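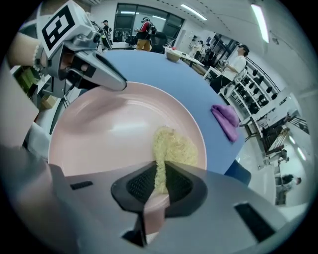

Fig. 1. Noodles on a pink plate.

BUSINESS LAW AND ETHICS
Unit 6 handout: Corporate bribery and the liability of senior managers
Reading to be completed before the seminar on 19th March

1. What this unit covers

Last unit dealt with theft from a company by its own staff. This one deals with payments made by a company, or for its benefit, to someone who can do it a favor. We look at how the offense is built up, who can be charged, and what happens to the business while the case is running. Sentencing is left for Unit 7.

The rules differ from country to country. The notes below describe the general pattern found in most systems. Where your own jurisdiction differs, use the statute in your course reader.

2. The basic elements

A prosecutor in a bribery case usually has to prove:

a benefit was offered, promised or given
the person receiving it held a position of trust or public office
the benefit was connected to the way that person would use the position
the giver acted with a corrupt or improper purpose

The benefit does not have to be cash. Shares, school fees, a job for a relative, a loan on easy terms and a donation to a favored foundation have all been treated as benefits. In many systems an offer is enough, and the case can go ahead even if the official turned it down.

The third element causes the most trouble at trial. There is rarely a document that says what the money was for. The court is asked to infer a link from timing, from the size of the payment and from the way it was recorded in the books.

3. Bribery and embezzlement charged together

Students often ask why the same payment leads to two charges. If a director uses company money to pay a bribe, the payment may also be a misuse of the company's funds. The bribery charge looks outward, at the official. The embezzlement charge looks inward, at the shareholders whose money was spent. A defendant can be acquitted on one and convicted on the other, so read the counts separately.

4. Case study: Feltwood and Rukance

Feltwood is a family-controlled electronics group. It owns 60 percent of Rukance, a listed parts maker, and wants to merge it with a smaller affiliate called Koo. The merger would tighten the family's hold on the group. A public pension fund is the largest outside holder of Rukance stock and has not said how it will vote.

In June, Rukance pays 400 million to a sports foundation in Mulldale. The foundation was set up by a close friend of the minister who oversees the pension fund. The payment is booked as sponsorship. The fund votes in favor of the merger 20 days later. An internal memo, numbered 954 in the trial bundle, describes the foundation as "a priority relationship."

The chairman's position is that he did not know about the payment. Two senior executives say they approved it as ordinary marketing. The minister says there was never any discussion of the vote.

5. Points to work through

Was there a benefit to the minister, given that the money went to a friend's foundation? Look at the rules on third-party benefits in section 3 of the reader.

What does memo 954 prove? Consider who wrote it, who received it, and whether the phrase has an innocent meaning.

Can the chairman be liable if he gave no instruction? Some systems require actual knowledge. Others accept willful blindness – that is, a deliberate choice not to ask.

Should Feltwood itself be charged, or only Rukance? Note which company's account was used.

6. Effects on the business

An indictment is not a conviction, and the company goes on trading. There are still practical results. Lenders may review their terms. Public bodies may suspend a supplier from bidding. If a senior manager is held in custody, the board has to decide who can sign for large investments and whether planned deals should wait.

Share prices do not always fall. Investors may have priced in the charges well before they were filed, or may think the operating managers can run things without the family.

7. For the seminar

Bring one page of written notes on either the prosecution or the defense in the Rukance case. Cite the reader by section number. Groups will be assigned at the start of class, so be ready to argue the other side as well.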